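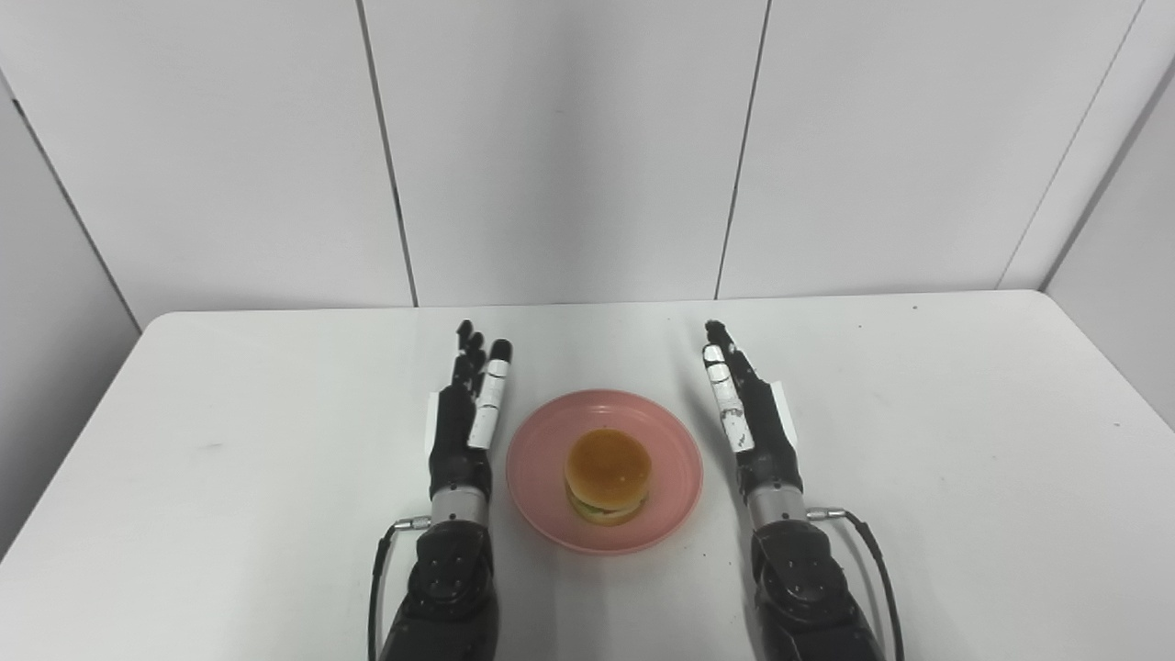 Lunch orders placed through Skesedon at the Flakimdale office are being charged to payroll twice. The kitchen gets one ticket, makes one meal and sends out one meal, so the food side is fine. The money side believes otherwise. A person who orders a hamburger gets what you'd expect, a single hamburger with some lettuce on a pink plate, and then finds two hamburgers on their payroll deduction. I was asked on the phone if the person might have eaten a second one and forgotten. I've checked with the person. The person is me.

Ticket opened 17/06/2025 by Jussara Macedo, Flakimdale office
Product: Skesedon Meals, with the Eltard payroll connector
Priority requested: High
Priority assigned: Low

Steps to reproduce:
Log in. Pick a lunch. Press Confirm. Wait while the little spinner thinks about its life. Get the green check mark. Open My Deductions the next morning and find the same lunch listed twice, same price, same order number, timestamps a few seconds apart.

Expected result: one charge.
Actual result: see above.

It doesn't happen to everybody. Zaid Karaki sits across from me, orders the same things at the same time and has never been double charged. He has offered to explain what I'm doing wrong.

Support reply, Gwenaël Pruvost

Hi Jussara, thanks for reaching out and sorry for the trouble. Could you please try the following:
Clear your browser cache
Log out and log back in
Make sure you are only clicking Confirm once
Let us know if the issue persists.

Reply from Jussara Macedo

Cache cleared. Logged out, logged in. Clicked Confirm once, with a witness. Charged twice. The witness was Zaid, who now concedes that I know how to click a button.

I also tried a different browser and my phone. Same result on both. I'm happy to keep testing, but each test costs me two lunches, and Skesedon has a minimum order, so I can't test with a banana.

Support reply, Gwenaël Pruvost

Thank you for the detail. I can see the duplicate lines on your account. From our side the order was sent to Eltard only once, so this may be an Eltard issue. I would suggest opening a ticket with your payroll team.

Reply from Jussara Macedo

I opened a ticket with our payroll team. They looked at it and said Eltard records whatever it is sent, so this may be a Skesedon issue. I would like to introduce the two of you. Adding Ye-seo Shim from payroll to this ticket so that you can blame each other without me carrying the messages.

Comment from Ye-seo Shim, payroll

Hello. I have the import log open. For Jussara's orders I see two incoming requests each time, 8 seconds apart. Both come from the Skesedon connector. Both have the same order number. For Zaid's orders I see one request.

I pulled the other affected employees too. The only thing I can see in common is that they were all moved to the new cost centers when the departments were reorganized. Zaid was not moved, as far as I can tell because someone forgot.

Comment from Zaid Karaki

Nobody forgot. I filled in the form wrong.

Support reply, Gwenaël Pruvost

That is very helpful, Ye-seo. I am escalating this to our integrations team. Raising priority to Medium.

Integrations, Kyung-tae Cho

Picking this up. Summary of what I found, with apologies for the length.

The connector sends an order to Eltard and waits for an answer. If it has no answer after 7 seconds it assumes the request got lost and sends it again. That timeout has been in there since before my time and it used to be generous.

Employees in the new cost centers get an extra lookup on the Eltard side, which goes through a host on your network called Ra. Ra is slow. It does answer, and it answers correctly, but it gets there after we have given up on it. So the first request goes through, we don't hear about it in time, we send the second one, and that goes through as well. Zaid is still in an old cost center, skips the lookup and gets a quick answer.

The retry should have been harmless, as Eltard is supposed to reject a repeated order number. Ye-seo, could you check a setting on your side? Connector options, Import, "Reject duplicate references". It should be on.

Comment from Ye-seo Shim, payroll

It's off. There is a note next to it from a previous administrator that says "turned off, was rejecting duplicates".

Integrations, Kyung-tae Cho

I have read that note several times now.

Please turn it on. I have raised the timeout on our side for your site only. Either change alone ought to stop the double charges, but I would keep both. Somebody should also look at Ra, though that's one for your own IT.

Jussara, could you place one more order so we can watch it go through?

Reply from Jussara Macedo

Ordered the soup. One charge in My Deductions this morning. I refreshed the page a few times in case the other one was shy – still one.

Two things before anybody closes this. First, the refunds. I have the old charges in a spreadsheet and so do the others. Second, the help page for My Deductions says duplicate lines are "a display issue and can be ignored". They came out of my pay, so I would like that sentence gone.

Comment from Ye-seo Shim, payroll

Refunds will be done from our side as a single correction per person. I will match them on order number, so nobody needs to send me a spreadsheet. Three of you already have. Please stop.

Note that the correction form will not accept anything over 100 dollars without a second approval, so a couple of the more enthusiastic lunchers will see theirs later than the rest.

Comment from Zaid Karaki

While we're here, should I fix my cost center?

Comment from Ye-seo Shim, payroll

Yes, but after the refunds go out, please. You are my control group.

Support reply, Gwenaël Pruvost

Help page updated. The sentence has been removed and replaced with a link to contact support. Setting this ticket to Resolved. You will receive a short survey about your experience.

Reply from Jussara Macedo

I received the survey. I received it twice. Reopening.

Status: Reopened
Assigned to: Kyung-tae Cho
Priority: Low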